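The Long Way to a Pot of Beans

Beverley Wihongi keeps her dried beans in a chest of drawers on the landing. The kitchen ran out of space years ago, and the landing is cool and dark. Each drawer has a strip of masking tape with a name and a month on it. The oldest tape when I visited said October, and she apologized for it.

"They go hard after a year or so," she said. "You can still eat them. You just have to start earlier in the day."

Wihongi lives in Walby, a town of low brick houses and one main street, where for two generations most people worked either at the cannery or for someone who supplied it. The cannery closed when she was in her thirties. The fields around it went to corn, then to housing, and the beans that had been bred for those fields nearly went with them.

The one people still talk about is the Baluyot, a flat, cream-colored bean with a brown eye. It was never a big seller. It ripened unevenly, which the cannery disliked, and the skins split if the cooks hurried it. Families who grew it at home liked it for the broth, which comes out thick and a little sweet without anything added.

Noeline Maihi's father worked on the cannery's loading dock and brought home seed in his coat pockets. She grew the bean behind her house until her knees gave out, then handed a coffee tin of seed to her neighbor, Lindsay Merrick, who had never grown anything but tomatoes.

"I planted them too deep the first year," Merrick said. "I got 16 plants out of the whole tin. Noeline came over and looked at them and didn't say anything for a while."

He saved seed from all 16. The next summer he had enough to eat two dinners' worth and put the rest back. Today there are 29 households in and near Walby growing the Baluyot, and a short waiting list for seed, which Merrick keeps in a school notebook.

Growing is only half of it. A bean like this one asks for slow heat and a heavy pot, and many of the younger growers had neither the pot nor the habit. Ruby-Lee Pirihi, who joined the list three years ago, tried hers in a pressure cooker and ended up with soup. Wihongi invited her over and showed her the way she does it, in clay, at the back of a low oven, from breakfast until the middle of the afternoon.

The rules are few. Soak the beans overnight in plenty of water. Drain them, cover them with fresh water by the width of two fingers, and add half an onion and a bay leaf. Bring the heat up slowly, because clay can crack if it warms too fast. Leave the salt until the beans are nearly soft. Leave the lid on.

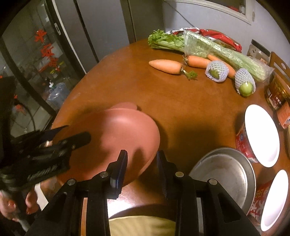
A pink clay lid on a round wooden table, with groceries and dishes to the side.

People disagree about the salt. Maihi puts it in the soaking water and says the skins hold together better. Wihongi's mother held that early salt made a bean tough, and Wihongi has never tested it. They have cooked side by side at the town supper for years and each still does it her own way, in her own pot.

They do agree that clay is worth the trouble. It warms slowly and stays warm after the oven is off, so the pot can sit on the table through a long meal. It also needs some care. A hot pot should never go down on a cold, damp counter. Soap can leave a taste in unglazed clay, so most cooks here use hot water and a brush, then leave the pot and lid apart until both are fully dry.

Lindsay Hapeta runs Ratness, the hardware store on the main street, and began stocking clay pots after enough people asked. He sells a few each winter. He also sells the small metal plates that go over a gas burner to spread the flame, for customers who would prefer not to run the oven all day.

Last fall the growers weighed their harvest together for the first time, on the feed scale behind the store. It came to 178 pounds. Half was held back for seed, some went to the supper, and the rest was split up and carried home in paper bags.

Pirihi took hers to her sister's in Estirum, two hours south, and cooked them there in a borrowed pot. Her sister has asked for seed. Merrick has written her name in the notebook, below a man who wants enough for a full acre and will probably be told to start with a row.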